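해외 거래소에서 개인지갑으로 출금했는데 트래블룰 때문에 국내 입금이 보류됐어요. 취득가액은 또 어떻게 증빙하나요?
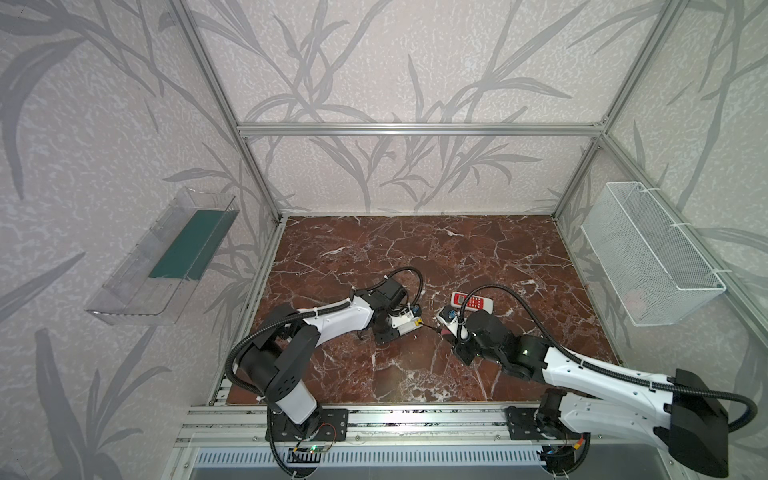 대리석 무늬 판과 풀잎 무늬 벽지

분류: 가상자산 > 입출금/세금
작성: 2024년 11월
답변 3개

안녕하세요, 눈팅만 하다가 처음 글 써봅니다. 글이 좀 길어요. 제가 원래 요약을 못 하는 사람이라 미리 죄송합니다.

저는 코인을 엄청 크게 하는 사람은 아니고요, 몇 년 전에 회사 동료가 하도 얘기를 해서 Dirby라는 해외 거래소에 가입해서 조금씩 사 모았어요. 처음엔 국내 거래소에서 사서 Dirby로 보내고, 거기서 이것저것 바꿔보고, 또 일부는 개인지갑(Moster 지갑 앱)으로 빼놓고... 그때는 기록을 남겨야 한다는 생각 자체가 없었습니다. 그냥 앱 켜면 숫자 나오니까 그게 다인 줄 알았죠.

그러다가 올해 6월에 전세 문제 때문에 현금이 좀 필요해져서 정리를 시작했어요. Dirby에 있던 걸 전부 Moster 지갑으로 옮기고, 거기서 다시 국내 거래소로 보냈습니다. 총 11번에 나눠서 보냈고요. 한 번에 보내기가 무서워서 쪼갰는데 지금 생각하면 이게 더 이상해 보였을 것 같기도 해요 ㅠㅠ

처음 몇 건은 잘 들어왔는데, 나머지가 "입금 보류" 상태로 뜨더니 소명자료를 내라는 메일이 왔어요. 메일에 적힌 게 대충 이렇습니다.

송신 지갑의 소유자 확인 자료
자금의 원천을 확인할 수 있는 자료
해외 사업자 거래내역

그래서 지갑 화면 캡처해서 냈더니 반려됐고요, 두 번째로 Dirby 거래내역을 캡처해서 냈더니 또 반려됐어요. 사유는 그냥 "제출 자료로 확인 불가" 한 줄. 뭐가 부족하다는 건지라도 알려주면 좋겠는데 고객센터는 상담원분마다 말이 조금씩 다르고요. 어떤 분은 개인지갑 사전 등록을 먼저 하라고 하시고, 어떤 분은 이미 들어온 건은 등록해도 소용없다고 하시고.

제가 궁금한 건 네 가지예요.

첫째, 개인지갑에서 보낸 건데도 트래블룰이 걸리나요? 저는 그게 거래소끼리 보낼 때만 적용되는 건 줄 알았거든요. 제 지갑에서 제 계정으로 보내는 건데 왜 막히는지 이해가 잘 안 돼요.

둘째, 보류가 길어지면 반환 신청을 하는 게 나은가요, 아니면 계속 소명하는 게 나은가요? 반환하면 수수료가 빠진다고 해서 망설이는 중입니다.

셋째, 세금이요. 과세 시작한다 미룬다 말이 계속 바뀌던데, 나중에라도 시작하면 예전에 산 코인 취득가액을 제가 증명해야 하는 거 맞죠? Dirby는 옛날 내역을 화면에서 일정 기간밖에 안 보여줘요. 그 이전 건 어떻게 해야 하나요.

넷째, 이건 좀 바보 같은 질문인데... 11번에 쪼개서 보낸 게 문제가 될까요? 기준 금액 피하려고 한 건 진짜 아니고 그냥 겁이 나서 그랬어요.

비슷한 경험 있으신 분 계시면 뭐라도 좋으니 알려주세요. 전세 잔금이 달려 있어서 요즘 잠이 잘 안 와요.

답변 1
작성자: 밤톨이아빠

저도 작년에 똑같이 당했습니다. 그냥 기다리면 풀려요. 저는 가만히 있었더니 풀렸음. 그리고 세금은 어차피 또 미뤄질 거니까 신경 안 써도 됩니다. 쪼갠 것도 다들 그렇게 해요. 걱정 ㄴㄴ

└ 글쓴이: 답변 감사해요! 혹시 그때 소명자료는 안 내셨어요?
└ 밤톨이아빠: 냈던 것 같기도 한데 기억이 잘... 하나 내긴 했네요 신분증 들고 찍은 거

답변 2 (채택된 답변)
작성자: Shinji Mizuno

안녕하세요. 저는 한국에서 일하면서 코인을 양쪽 나라 거래소에 두고 쓰다가 이 문제로 고생을 꽤 했던 사람입니다. 변호사나 세무사는 아니니까 그 점은 감안하고 읽어주세요. 그래도 서류 반려는 세 번이나 당해봐서 ㅎㅎ 그쪽으로는 할 말이 좀 있습니다.

질문 순서대로 써볼게요.

1. 개인지갑인데 왜 걸리나

트래블룰 자체는 말씀하신 대로 사업자끼리 송수신인 정보를 주고받는 제도가 맞아요. 그런데 국내 거래소들은 개인지갑에 대해서도 자기네 내부 기준으로 본인 소유 확인을 따로 합니다. 자금세탁방지 의무가 있으니까 "누가 보낸 건지 모르는 돈"을 그냥 받아줄 수가 없는 거예요. 그래서 대부분 개인지갑 주소를 미리 등록하게 하고, 등록 안 된 주소에서 오면 일단 잡아둡니다. 처음 몇 건이 들어온 건 금액이 기준보다 작아서였을 가능성이 있는데, 이건 거래소마다 달라서 제가 단정은 못 해요.

글쓴이님 경우는 한 단계가 더 있죠. Dirby에서 Moster로, Moster에서 국내로. 거래소 입장에서는 Moster 주소가 글쓴이님 거라는 것도 봐야 하고, 거기 들어온 코인이 어디서 왔는지도 봐야 합니다. 캡처 두 장이 각각 따로 반려된 건 아마 둘이 이어지지 않아서일 거예요. 지갑 화면만 보면 어디서 왔는지 모르고, Dirby 내역만 보면 그 출금 주소가 누구 건지 모르잖아요.

2. 그럼 뭘 내야 하나

제가 세 번 반려당하고 네 번째에 통과됐을 때 묶어서 낸 걸 적어볼게요.

해외 거래소 본인 계정 화면. 이름이랑 이메일, 회원번호가 같이 보이는 페이지. 저는 처음에 이름이 안 나오는 화면을 냈다가 떨어졌습니다.

해외 거래소 출금 내역. 꼭 트랜잭션 ID(TXID)가 전체로 나와야 해요. 앱 화면에서는 가운데가 점점점으로 줄여져서 나오는 경우가 많은데, 그걸 그대로 캡처하면 확인 불가로 돌아옵니다. PC 웹에서 상세 페이지로 들어가면 전체가 나오는 곳이 많아요.

개인지갑 주소 화면과 출금 내역. 지갑 주소가 잘리지 않게.

블록 탐색기 링크. 이건 달라고 한 적은 없는데 제가 그냥 넣었어요. 담당자가 직접 안 찾아도 되니까 좋아할 것 같아서요.

그리고 한 장짜리 설명서. 표로 만들었습니다. 날짜, 보낸 곳, 받은 곳, 수량, TXID. 글쓴이님은 11건이니까 열한 줄이면 되고, 그 위에 Dirby에서 Moster로 간 건들을 먼저 적으시면 흐름이 보일 거예요. 저는 건수가 73건이라 표 만드는 데 주말이 다 날아갔습니다... 열한 줄은 금방이에요!

파일 이름에 번호를 붙이고 표에도 같은 번호를 적어주세요. 별거 아닌 것 같은데 이거 하고 나서 통과됐어요. 물론 우연일 수도 있고요.

캡처할 때 컴퓨터 시계랑 주소창까지 나오게 전체 화면으로 찍으라는 거래소도 있습니다. 메일 맨 밑 작은 글씨에 적혀 있는 경우가 있으니까 다시 한번 읽어보세요.

3. 반환이냐 소명이냐

반환은 보통 보낸 주소로만 돌려줍니다. 글쓴이님은 개인지갑에서 보내셨으니 그나마 다행인 게, 거래소에서 바로 보낸 경우엔 해외 거래소의 집금 주소로 돌아가서 미아가 되는 일도 있거든요. 그래도 저라면 자료를 제대로 한 번 더 내보고 그다음에 반환을 생각하겠습니다. 돌려받아도 결국 다시 같은 확인을 거쳐야 하니까요. 반환하게 되면 보내기 전에 지갑 주소 등록부터 꼭 하시고요.

저는 마지막 제출 후 결과 나오기까지 15일 걸렸어요. 전세 잔금이 있으면 날짜를 문의글에 적어보세요. 빨리 해준다는 보장은 없는데 저는 급한 사정을 적었더니 적어도 답변은 좀 길게 왔습니다.

4. 취득가액

과세 시기는 지금도 국회에서 얘기 중이라 제가 뭐라고 말씀을 못 드리겠어요. 시작일이 언제가 되든 자료는 지금 받아두는 게 좋습니다. 현재 법에는 시행 전부터 갖고 있던 코인은 시행 직전일 시가와 실제 취득가액 중 큰 쪽을 쓸 수 있게 하는 내용이 있는데, 실제 취득가액 쪽이 유리한 분들은 증빙이 있어야 하니까요.

Dirby 오래된 내역은 화면 말고 파일 내보내기 메뉴를 찾아보세요. 저도 Dirby를 썼었는데 화면 조회는 짧아도 내보내기는 연도별로 신청이 됐습니다. 신청하면 바로 안 나오고 메일로 와요. 저는 한 번은 스팸함에 들어가 있었고요. 그래도 안 나오는 기간은 고객센터에 영어로 "full account statement" 달라고 쓰시면 됩니다. 국내 거래소에서 처음 산 내역, 은행 이체 내역도 같이 뽑아두세요. 은행 쪽은 오래된 것도 잘 나옵니다.

저는 정리할 때 Quiambao라는 장부 프로그램을 썼는데, 코인 간 교환한 걸 자꾸 입금으로 잡아서 손으로 40건을 고쳤어요. 편하긴 한데 그대로 믿으시면 안 됩니다. 글쓴이님 정도 건수면 그냥 엑셀이 나을 수도 있어요.

5. 쪼개서 보낸 것

나눠 보냈다는 사실만으로 뭐가 되는 건 아니라고 알고 있어요. 다만 거래소 시스템에서는 눈에 띄었을 수 있습니다. 설명서에 솔직하게 적으세요. "처음 하는 송금이라 오송금이 걱정되어 나누어 보냈습니다" 이 정도면 충분하고, 괜히 다른 이유를 지어내면 나중에 앞뒤가 안 맞아서 더 힘들어집니다. 금액이 크거나 은행에서도 연락이 왔다면 그때는 세무사나 변호사 상담을 받으시는 게 맞고요.

하나만 더! 이런 글 올리면 "보류 풀어드립니다" 하는 쪽지가 옵니다. 저한테도 왔어요. 전부 사기라고 보시면 되고, 지갑 복구 문구는 거래소 직원이라고 해도 절대 알려주시면 안 돼요. 소명하는 데 복구 문구가 필요한 경우는 없습니다.

└ 글쓴이: 와 진짜 감사합니다 ㅠㅠ TXID가 줄여져서 나온 거 맞아요. 지금 확인해 보니까 두 번 다 가운데가 점으로 되어 있네요. 표부터 만들어 볼게요.
└ Shinji Mizuno: 그게 원인일 가능성이 높아 보이네요. 복사해서 붙일 때 앞뒤 빈칸 들어가는 것도 조심하세요. 저 그걸로도 한 번 떨어졌습니다.
└ 글쓴이: 혹시 설명서는 정해진 양식이 있나요?
└ Shinji Mizuno: 제가 쓴 거래소는 없었어요. 그냥 워드로 만들어서 PDF로 냈습니다. 맨 아래 이름이랑 날짜 쓰고 서명했고요.
└ 지나가던사람: 쪽지 진짜 와요. 저는 댓글 하나 달았는데 두 개 받음

답변 3
작성자: Yavuz Duman

위에 잘 써주셔서 저는 조금만 보탤게요. 한국말이 좀 어색해도 이해해 주세요.

지갑 소유 확인에 서명 방식이 있는 곳도 있습니다. 거래소가 문장을 하나 주면 지갑 앱에서 메시지 서명을 하고 결과를 붙여 넣는 방식이에요. 저는 Nataletti 지갑을 쓰는데 이걸로 한 번에 됐어요. 캡처보다 훨씬 편합니다. Moster에도 메뉴가 있는지는 제가 안 써봐서 모르겠어요. 설정에서 "메시지 서명"을 찾아보시면 됩니다. 단, 서명하기 전에 문장 내용을 꼭 읽으세요. 거래소 공식 페이지에서 받은 문장만 서명해야 합니다. 가짜 사이트에서 서명했다가 토큰 사용 승인이 나가버린 친구가 있어요.

그리고 네트워크도 확인하세요. 같은 코인이라도 네트워크가 다르면 보류가 아니라 그냥 미반영일 수 있고, 그 경우는 신청하는 메뉴가 다릅니다. 글쓴이님은 메일로 소명 요청을 받았으니까 아마 해당 없을 거예요.

답변 1에서 그냥 기다리라고 하신 건 저는 반대입니다. 제가 쓰는 곳은 자료를 안 내면 계속 보류였고, 기한이 지나니까 반환 절차 안내가 왔어요. 메일에 제출 기한이 있는지 보세요.

세금은 나라마다 너무 달라서 저는 말을 아끼겠습니다. 그래도 매년 초에 전년도 내역을 파일로 받아서 두 군데에 저장하는 습관은 추천해요. 제가 예전에 쓰던 작은 거래소는 문을 닫았고 내역도 같이 없어졌어요. 그때 산 코인은 지금도 얼마에 샀는지 모릅니다.

└ 글쓴이: 서명 메뉴 찾아볼게요! 메일 다시 보니까 기한도 적혀 있네요, 큰일 날 뻔했어요.
└ 밤톨이아빠: 저는 진짜 기다리니까 됐는데... 거래소마다 다른가 봅니다
└ 글쓴이: 중간 보고드려요. 표 만들어서 다시 냈고 일단 "접수 완료"로 바뀌었어요. 전에는 다음 날 바로 반려였는데 이번엔 아직 반려는 안 왔습니다. 결과 나오면 또 쓸게요.
└ Yavuz Duman: 잘 되길 바랍니다!

이 질문과 비슷한 글
개인지갑 주소 등록할 때 영문 이름이 여권과 다르면 어떻게 하나요
스테이킹 보상은 취득가액을 0원으로 봐야 하나요
Dirby 2단계 인증 기기 바꾼 뒤 출금이 막혔어요
가족 계정으로 잘못 보낸 코인 돌려받을 수 있을까요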